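May 9, 2026

Saturday, and I spent the whole of it in the lab again, so there goes the laundry I was going to do at home (I know, I know). My feet hurt and I smell like the inside of a vending machine, but I want to get this down before I fall asleep, partly for me and partly because our instructor wants us to keep a project diary and I've skipped a week and a half.

So, clothing project. We're calling the whole thing Flono now, after a very long vote in which my suggestion lost. The final demo is in August, which sounds far away until you look at how much of the plan is still just boxes with question marks in them. The job we signed up for is getting two arms to handle clothes with something attached to them, belts and drawstrings and so on. When we wrote the proposal it seemed like a cute little twist on folding towels! Towels are a dream. I miss towels.

Morning was all cleanup. We had 1,503 recorded runs going in, and my half of the team went through them looking for bad ones, meaning the gripper closed on nothing, or somebody stopped halfway and forgot to mark it. We ended up keeping 1,415. That's better than I feared, and I only had to argue about a few of them. The worst batch was from the week the left wrist was calibrated wrong and everything landed a finger's width off. I voted to toss all of those. I was outvoted on some, fine, they're in.

Then lunch (burrito, too big, no regrets) and back in for my turn driving. I hadn't been on the controls in a while and it showed. My first 5 tries were awful. I kept coming in too high, pinching air, then coming in too low and shoving the whole garment along with the belt. The trick, which the others worked out while I was off doing the slides, is to let one side hold the waistband down and be boring about it while the other side does the pulling. I am not naturally boring with my hands. I want both of them doing things. But once I made my right hand just sit there, it got so much easier.

We also switched over to the Yimer script for naming the files, so no more runs called "test_final_new." That was me. I did that.

Woven belts turn out to be a pain in their own special way. A stiff belt keeps its shape, so if you move one end you can guess where the rest is going. The woven ones flop and curl and catch on the loops, and the curl is different each time, so you can't get lazy and repeat yourself.
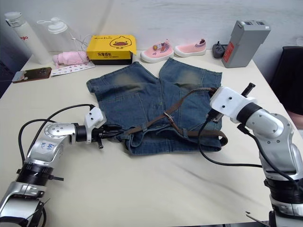

Why use two arms when one could grab the belt by itself? With one arm, pulling the belt drags the pants along too, so the second arm is there to hold the fabric in place.

I wrote that out for the Jamolham poster session, and it took me four drafts to get it that short. The first draft had the word "bimanual" in it three times and my roommate's eyes just slid right off the page.

Still to do: relabel the calibration week, redo slide six, ask whether we get the big room on Thursday, and find out who has the spare key. Oh, and trim the training set list, because there's a folder in there with 1,049 files that I'm pretty sure is a copy of another folder. I'll check that tomorrow after I sleep in. And do laundry. Real laundry, with my own two arms.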